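Picking thin objects off a glossy surface with the Emulell gripper

Last revised 9/22/26

This tutorial covers the set-up of the Emulell two-finger gripper for small cylindrical objects on a reflective surface. Whiteboard markers are used throughout. They are cheap, they roll, and they carry enough printing to give the vision software something to hold on to. The same settings have been used with glue sticks and short lengths of tube, with changes to the closing force only.

It is assumed that the gripper is already mounted, that the arm has been calibrated, and that the Pan control software is installed and can see both cameras. If Pan reports only one camera, stop and fix that first. The wrist camera alone is not enough for what follows.

What you need

Emulell gripper with the curved soft pads fitted
Wrist camera and bracket from the same kit
One fixed camera with a view of the whole work area
Pan, with the grasp module enabled
A whiteboard with a marker tray
Several dry-erase markers of different makes
A lint-free cloth

The flat pads supplied in the smaller Emulell box will not do. They meet along a line, and a round barrel tends to spin out as they close. The curved pads wrap a little way round the object and tolerate a small error in the approach angle.

Step 1. Fix the surface

Clamp the board or screw it down. A board that moves by a few millimetres when the fingers touch it will make every later measurement useless, and the fault is hard to spot from the logs. Push on each corner by hand. If there is any movement, find it and remove it.

Leave the tray in place. It gives a long straight edge which both cameras can see, and Pan can use it as a reference line when the two views are matched.

There is no need to clean the board perfectly. Old pen marks are low in contrast and do not trouble the detector much once the threshold has been set. Grit is another matter, as it scratches the pads. Wipe it off.

Step 2. Set the exposure

Open Cameras, choose the wrist camera and switch automatic exposure off. With it on, the image brightens and darkens as the arm passes through a reflection, and the detected outline of the object grows and shrinks with it.

Start at 742 microseconds. Move the gripper by hand control to its pre-grasp height over a marker and look at the live view. The printing on the barrel need not be readable, but the edges of the barrel should be clear along its whole length. If the white of the barrel runs into the white of the board, shorten the exposure. If the black cap and the gripper fingers merge into one shape, lengthen it.
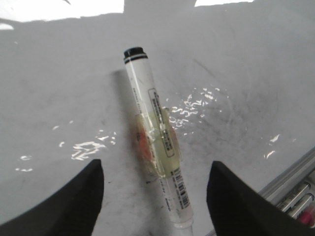
Once the value is settled, lock it and save it under the name of the work cell. Pan keeps exposure with the camera and not with the task, so a saved task opened on a second cell will take whatever values that cell had last. The manual does mention this, in the appendix on backups.

Repeat for the fixed camera. It will usually need a different figure, and there is no benefit in making the two match.

Step 3. Mask the glare

Glossy surfaces return a bright patch from any ceiling light. From the fixed camera that patch stays still and can be masked once. From the wrist camera it moves with the arm and cannot.

For the fixed camera:

Open Masks and choose New.
Draw round the bright patch, leaving a margin on all sides.
Set the mask type to Ignore.
Save, then place a marker partly inside the mask and confirm that Pan still reports the part outside it.

For the wrist camera, use Transient highlight rejection. This compares frames as the arm moves and discards bright regions that slide across the surface at the wrong speed. It needs the arm to be moving, so a grasp attempted from a standing start gets no help from it. Approach from at least a short distance away.

A polarising filter on the fixed camera is a reasonable alternative if the lights cannot be moved. It costs light, and the exposure must be set again after fitting it.

Step 4. Teach the object

Put one marker on the board, well clear of the tray, and choose Teach. Pan takes a view from each camera and proposes an outline. Correct it by dragging the corners.

Pay attention to anything attached to the barrel. Clear film, loose labels and bits of packaging are a common source of bad outlines. Film has no edge of its own that the detector can rely on. What it finds are the creases, and those change each time the object is handled. If the film encloses something coloured, the detector may settle on the coloured part and treat it as the object.

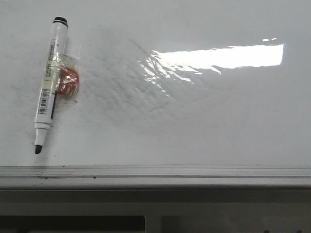
Islow

The practical choice is between removing the film and teaching it. Where the objects will always arrive clean, remove it. Where they may not, teach the bare marker first and then add the wrapped one as a variant under the same name. Do not teach the wrapped one by itself. Pan will then expect film on every barrel and place the grasp point accordingly.

Take several views of each variant, turning the object between views. Include at least one with the cap towards the tray and one with it away. My own set for this task came to 929 frames across both cameras, which was excessive. Gains after the first few dozen were too small to measure on our cell.

Check the orientation arrow when teaching is done. It should point from the cap to the writing end on every variant. A reversed arrow does no harm until the placing step, at which point the marker is set down the wrong way round.

Step 5. Choose the grasp point

The default is the centroid of the outline. For a bare marker that is acceptable. For one with something attached it is generally wrong, as the attachment pulls the centroid to one side.

Set Grasp point to Along axis and enter an offset from the cap end. Choose a part of the barrel that is plain and of constant diameter. Avoid the ribbed collar near the nose, where the pads can seat on the ribs at a slight tilt.

If film has to be gripped, grip through it and accept a lower speed. Crumpled film behaves as a soft layer of unknown thickness. The pads close on it, the finger position reads as contact, and the object inside may still be free to slide.

Step 6. Set force and travel

Closing force for a dry-erase marker should start at 2 newtons. Raise it in small steps until the barrel no longer turns when nudged with a finger. More than 2 newtons over that point is wasted and will shorten the life of the pads.

Then set the travel. Open the fingers only as far as the object requires, with a little in hand. Fully open fingers are wide enough to knock a neighbouring object, and near the tray they will strike the lip. Pan draws the swept area of each finger in the planning view when Show sweep is on. It should not cross the tray line at any point.

Height is the last value. Lower the gripper until the pads just touch the surface, note the reading, and raise it by half a millimetre. The pads bend slightly as they close and will reach down by themselves.

Step 7. Run slowly, then at speed

Run the first cycles at a tenth of full speed with a hand on the stop button. Watch the approach from the side. The tips should come down evenly on both sides of the object and the object should not shift before both pads are in contact. If it is pushed across the board by one pad, the grasp point is off the axis and Step 5 needs to be repeated.

Keep the wrist view recorded during these runs. The fixed camera loses sight of the object as the fingers close, and a slip at that moment is visible from the wrist only. The linear rails and finger arms take up a good part of that view. Set the region of interest round the pads so that the moving parts are left out of the detection.

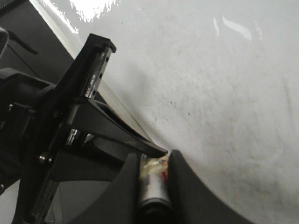 A reader in Tollavberg writes that the highlight rejection stopped working on her cell after the December update to Pan, and asks whether the setting has been moved or removed. She adds that her pads show wear along one edge and that she would like to know if the two things are connected.

The setting was moved. It is now under Motion, below the approach parameters, and is off by default after an update. Switch it back on and save the task again under its existing name.

The wear is a separate matter. Uneven wear along one edge usually means that the gripper is rotated slightly about its own axis relative to the surface. Loosen the mounting plate, place a flat block between the fingers, close them on it at low force and tighten the plate with the block held. Then repeat the height setting from Step 6, as the reading will have changed.

Common faults

Object found in one view and not the other
Check the masks first. A mask drawn too generously on the fixed camera will hide an object completely.

Grasp reported good, object left behind
Film or a loose label between the pads. Lower the speed and compare the finger position with the taught diameter. A reading wider than the barrel points to trapped material.

Fingers stop short of the surface
The height was set with worn pads and the pads have been replaced. Set it again.

Object turns in the pads during the lift
Force too low, or the grasp point too far from the balance point. Try moving the point before raising the force.

Detection jumps between two positions
Usually a highlight – less often a strong pen mark that runs parallel to the barrel. Wipe the board and repeat the test before altering any thresholds.

Saving the task

Save from the Tasks page and not from the toolbar. The toolbar button stores the motion alone. A full save includes the taught object, its variants, the masks and the force settings. Export a copy and note the exposure values beside it by hand.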